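**Field research update, February**

Hi all! Quick one this time, as I'm writing between visits. I've finished 21 of the 27 household interviews in Clenau, and the last six are booked (two had to move, both for harvest work). People have been so generous with their time, and I've drunk more coffee than I care to report.

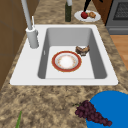
The big theme so far is water bills. I came in asking how families decide what to repair and what to replace, and they kept steering me back to the new meters. I've added four questions on that, and the ethics office has signed off on the change.

Spending is fine. I've used 435 of the 900 dollars set aside for transcription, all of it at Bajwa, and they're quick!
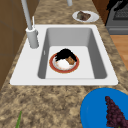
Still to do: the Pillard archive visit, which slipped because their reading room closed for rewiring. I'd also like to move the leftover travel money over to translation, if you're okay with that. The draft chapter on Gustis comes to you next month.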